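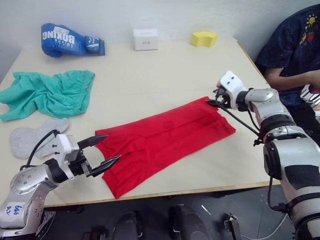
Fevereiro
Por Natalia Cuautle, documentação técnica

4. Instalação e primeiro uso da secadora Janstead

Esta seção se aplica aos modelos com condensador e reservatório de água. Para os modelos com saída de ar externa, consulte a seção 5. Leia todas as etapas antes de ligar o aparelho à tomada.

4.1 Escolha do local

1. Coloque a secadora sobre piso firme e nivelado. Pisos de madeira flutuante precisam de uma base de apoio, vendida separadamente.
2. Deixe um vão livre entre a parte traseira e a parede, suficiente para que o cabo não fique dobrado nem prensado.
3. Verifique se a porta abre por completo. O lado de abertura pode ser invertido (ver 4.6).
4. Não instale o aparelho atrás de porta com chave, porta de correr ou porta com dobradiça do lado oposto ao da secadora.

ATENÇÃO: o ambiente deve ser ventilado. Em cômodos fechados, o tempo de secagem aumenta e pode haver condensação nas paredes.

4.2 Ligação elétrica

1. Confira a tensão indicada na etiqueta atrás da porta.
2. Use uma tomada exclusiva com aterramento. A potência máxima é de 2000 W.
3. Não use extensões, adaptadores ou benjamins.
4. Se o cabo estiver danificado, solicite a troca à assistência autorizada.
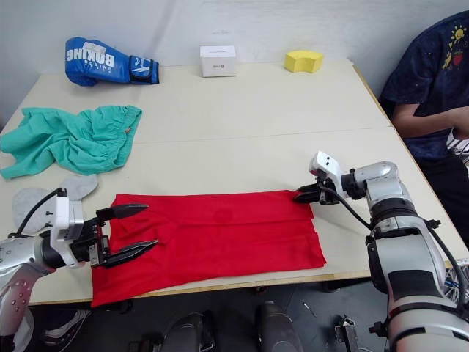
Depois de transportar a secadora deitada, deixe-a em pé e desligada durante a noite. O mesmo vale para aparelhos que ficaram guardados em local frio. Ligar antes desse prazo pode danificar o compressor, e o dano não é coberto pela garantia.

4.3 Nivelamento

1. Apoie um nível de bolha sobre o tampo, primeiro no sentido da largura e depois no da profundidade.
2. Gire os pés dianteiros até centralizar a bolha.
3. Aperte as contraporcas contra o gabinete.
4. Pressione os cantos do tampo. Se houver balanço, repita o ajuste.

4.4 Preparação da carga

1. Esvazie os bolsos e feche zíperes e colchetes.
2. Consulte a etiqueta de cada peça. O símbolo do quadrado com um círculo riscado por um X indica que a peça não pode ir à secadora.
3. Separe tecidos finos de tecidos grossos.
4. Sacuda e estique as peças que saíram torcidas da lavadora.
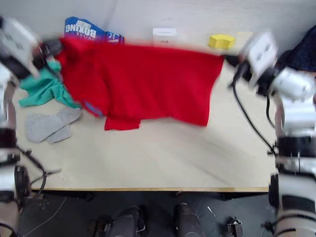 Peça vermelha esticada sobre a mesa, segura pelos cantos superiores.

5. Coloque as peças uma a uma no tambor, sem compactar. O volume do tambor é de 106 litros e deve sobrar espaço na parte superior.
6. Coloque peças pequenas em um saco de malha próprio para secadora.

NOTA: malhas de algodão podem encolher nas primeiras secagens. Use o programa Delicado e retire a peça ainda um pouco úmida.

CUIDADO: não seque peças que tiveram contato com óleo de cozinha, solvente, cera ou removedor sem antes lavá-las com água quente e detergente.

4.5 Primeiro ciclo

1. Limpe o interior do tambor com um pano úmido.
2. Encaixe o filtro de fiapos até ouvir o clique.
3. Despeje 300 ml de água no reservatório, recoloque-o e confirme que está bem travado.
4. Coloque duas ou três toalhas úmidas e feche a porta.
5. Selecione Algodão, nível Guardar, e pressione Iniciar.
6. Ao final, limpe o filtro e esvazie o reservatório.

Um leve odor de borracha é normal nos primeiros ciclos. Ruídos de água correndo vêm da bomba de drenagem. O aviso "Revisão" acende após 3000 horas de funcionamento e só pode ser apagado pela assistência.

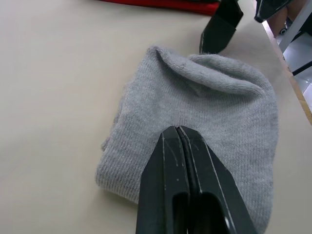

4.6 Inversão da porta

1. Desligue o aparelho da tomada.
2. Abra a porta e remova os parafusos da dobradiça, sustentando a porta com a outra mão.
3. Retire as tampas plásticas do lado oposto e encaixe-as nos furos que ficaram livres.
4. Troque a lingueta de lado.
5. Fixe a dobradiça na nova posição e teste o fechamento antes de ligar.

Janstead Eletrodomésticos | Atendimento: fale com a assistência autorizada da sua região | © Janstead. Todos os direitos reservados. | Voltar ao topo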